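GRISLOW COUNTY, March 15, 2026 - The Grislow County Clerk's Office has issued guidance on the amended Secondhand Electronics Ordinance, which changes the record-keeping and holding rules for businesses that buy used computers, phones and component parts from the public. The ordinance was adopted in February and applies to all licensed dealers in the county, including those inside the city limits of Onurham.

Under the previous rule, a dealer had to record a transaction only when the item was a complete device, such as a laptop or a phone. The amended text extends the requirement to separate parts that carry a manufacturer's serial number or lot number. Processors, graphics cards, memory modules and storage drives are named in Section 5. Cables, cases, keyboards and parts without a printed or engraved number remain exempt.

For each covered item, the dealer must record the seller's name and address, the type of identification shown, the date and time of purchase, the price paid, and all characters marked on the item by the manufacturer. Partial numbers are accepted only when the rest of the marking is worn or damaged, and the record must say so. Entries may be kept on paper or in electronic form. They must be legible and available for inspection during normal business hours.
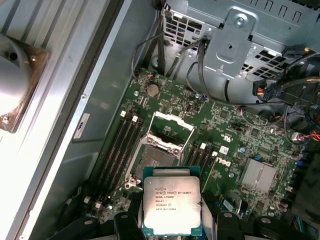 By Lleucu Gittins
Office of the County Clerk, Licensing Division

The holding period for covered items is now 13 days, counted from the day after purchase. During that time the item may not be sold, altered, taken apart or moved out of the county. Testing is permitted if it does not change the item or erase data stored on it. A dealer who needs to move stock between two licensed locations in the county may do so after noting the transfer in the record.

Items bought from another licensed dealer are not subject to a second holding period, provided the original record number appears on the invoice. Items accepted as a trade-in are treated as purchases. The value of the credit given to the customer is entered as the price paid.

"Most of the questions we received before adoption were about parts," said Branwen Hughes, licensing supervisor for the county. "A drive with a serial number is covered. A bag of screws is not. If a dealer has an item that does not fit the list in Section 5, the dealer should call the office before buying it."

The ordinance also changes how records are submitted. Dealers that handle covered items must upload a daily report through Nava, the county's online licensing portal. The report is due by the close of the next business day. A dealer with no covered purchases on a given day is not required to file for that day. Dealers without internet access at the place of business may deliver paper reports to the Clerk's Office once a week, after obtaining written approval.

The county had 3684 secondhand transactions on file for the last reporting year under the old rule. Those records will be kept in their current form and do not need to be entered again.

Private sales between individuals are not covered. Neither are yard sales, school surplus sales or donations to a nonprofit organization. Repair shops are covered only if they buy used parts from the public. A shop that removes a part during a repair and returns it to the customer has not made a purchase under the ordinance. If the customer leaves the part with the shop in exchange for a lower bill, the exchange is a trade-in and must be recorded.

A first violation of the reporting rule results in a written notice, and the dealer has 7 business days to correct the record. Later violations may lead to a civil penalty or suspension of the license. Knowingly entering false information is handled separately under Section 7 - the notice procedure does not apply in those cases.

Police agencies may request a hold on a specific item that has been reported stolen. The request must be in writing and must identify the item by record number or serial number. The dealer keeps possession of the item while the hold is in effect, unless a court orders otherwise. A person who claims ownership of a held item should contact the agency that took the original report. The Clerk's Office does not decide ownership claims.

Existing licenses remain valid until their printed expiration date. Dealers do not need to apply for a new license, but each must sign the updated terms in Nava before filing a first report. Printed copies of the ordinance and the paper report form are available at the Clerk's Office in the Vamell Building, Onurham.

Contact: Branwen Hughes, Licensing Division, Grislow County Clerk's Office, Vamell Building, Onurham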